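3.2 Why we ended up with a hydrangea

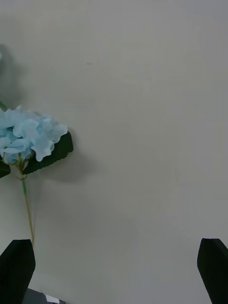
I should say first that I never meant to spend a whole winter thinking about fake flowers. The study was supposed to be about how people arrange things at home, period, and the flowers were just the stuff we'd hand them. But once Tiina Kuusisto and I started buying stems for the pilot, we kept arguing about which ones were "fair" to use, and those arguments turned into this section (sorry, reviewers!).

We began with real cut flowers. They're lovely, and they're hopeless for a study like ours. A person who comes in on the first morning gets a fresh stem and a person who comes in at the end of the week gets something tired, and you can't compare what the two of them did with it. So we went artificial, and I set myself a budget of 400 euros for the lot, vases included.

Picking a hydrangea for the main task took longer. A rose or a tulip has a pretty clear front and top, and in the pilot people just stuck it in the vase and were done. A hydrangea is a big round head on a thin stem, so it's top-heavy to look at, and it makes people stop and fuss. The one in Figure 2 is pale sky blue, with lots of small overlapping fabric petals that have slightly ruffled, pointed edges. There are lighter and darker blues in it, and I like that, because our pilot people described the flat one-color blooms as "cheap" before they'd even picked them up. The leaves are a dark green, nearly black, with a saw-toothed edge, and the stem goes from green toward a yellowish tan lower down.

Figure 2. Artificial hydrangea stem used in the main task, lying on a white tabletop.

About that tabletop. We tried a patterned cloth first, thinking it would feel more like home, and Seija Halonen pointed out that people were matching their arrangements to the cloth. She was right! You could see it in the notes from the very first afternoon. We switched to plain matte white and the cloth talk stopped completely. I still think we lost a bit of coziness there, but I'd make the same choice again.

Every stem was laid flat before a session, never stood up in a vase. If it's already standing, you've told the person what you think a flower is for. Laid down, it's an open question, and 6 of our 48 participants never put the hydrangea in a vase at all (one tucked it along a shelf, and another wanted it on top of a wrapped gift). Those six turned out to be some of the most interesting people to talk to, and I come back to them in Section 5.

One thing I'd change: the leaves. Artificial leaves tend to sit however they were packed, and a leaf that pokes out to one side gives the stem a "good side" whether you want it or not. Irén Katona suggested we straighten them all between sessions, and we did from March on, but the earlier sessions were run with the leaves as they came. I've kept the two sets apart in the tables that follow.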